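Review: Hand-held gripper demo, Faviso open day
Reviewed by Gareth Inskip

I went to the Faviso open day in February to try the hand-held grippers they use for recording kitchen tasks. I had used one other pair before, an older Buschmann set, and wanted to compare. My slot was at 10 in the morning and ran 73 minutes, including the safety talk, which could have been shorter.

The demo takes place in an ordinary kitchen area with a fridge and a dining table. Imad Mahasneh ran it. The task is plastic spoons and chopsticks on a plaid cloth, and a long steel utensil holder they have to go into. You hold a gripper in each hand and do the job yourself, and the recording is used later to train the arm.

Grip and pads

The fingers are black with triangular cut-outs and end in blue textured pads. According to Imad the jaws open up to 79 mm. For spoons you need very little of that. Handles are narrow and smooth, and I expected them to twist when I picked them up near the end. They did twist on the Buschmann.

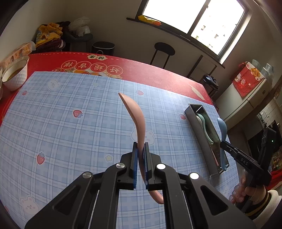

With these pads I could lift a spoon by the handle and keep it upright most of the time. Chopsticks were harder. If one lay flat on the cloth I had to come in at a low angle and pinch, and twice I picked up a fold of tablecloth along with it. Chalerm Kaewmanee, who had the slot before mine and stayed to watch, told me to tilt the wrist before closing. That helped.

Two hands

Working with both grippers takes practice. They bump each other over the holder, and I ended up using the left one mainly to push things apart. Spoons that overlap are the slow part. My first full round was poor and I asked to do it again. 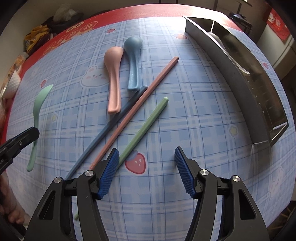 Comfort

The handle suited my hand. Carla Khasawneh, who has smaller hands, found the reach to close it too long and stopped early. There is only one handle size at the moment. My forearm was sore by the end of the slot, so I would plan breaks for a full day of this.

The demo itself

The team had 281 recordings of this task before we arrived and added ours to the set. We did not see the arm run. The program said "live trial if time allows" and time did not allow. If that is your reason for going, call ahead and ask.

Good: firm pads, easy to learn, staff let you repeat a round.
Less good: one handle size, no arm trial, long safety talk.

I would use these over the Buschmann pair for small kitchen items. I have not tried them on anything heavy.

Rating: 3 out of 5 for the visit, 4 out of 5 for the grippers.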